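Course Handouts | Household Textile Care | Unit 3

Sorting and Inspecting Bed Linen

Students are expected to read this handout before the practical session led by Ms. Quinlan at the Blackburn building. It replaces the version issued in April.

Bedding is sorted before any item is folded or washed. Sheets and pillowcases form one group, blankets and quilts a second, and towels a third. Small cloths are kept apart from all three. Check the care label of each piece and enter the fiber content on the sorting sheet. Where a label is missing, write "unknown" and place the item in the hand-inspection pile.

Inspection is carried out on a flat surface in good light. Open each piece fully, look over both sides, and record marks by position and color. Do not name the cause of a mark unless it has been tested.

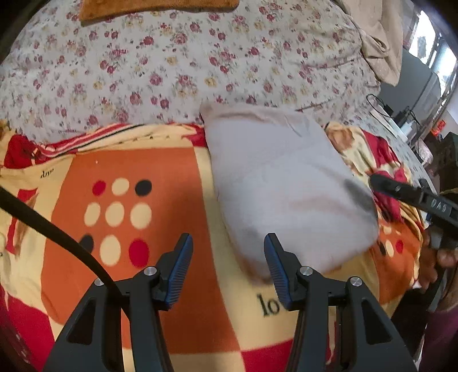

Printed bedding requires slower inspection than plain bedding. A small mark is easily lost among roses and blossoms on a quilt, or among the polka dots and orange, cream and red blocks of a blanket. Plain cloths show more. The light gray one lying crumpled on the blanket has a darker smudge near one end and a faint pinkish stain across the middle, and both would be entered on the sheet.

Completed sheets are to be handed to Ms. Cabrera at the end of the session.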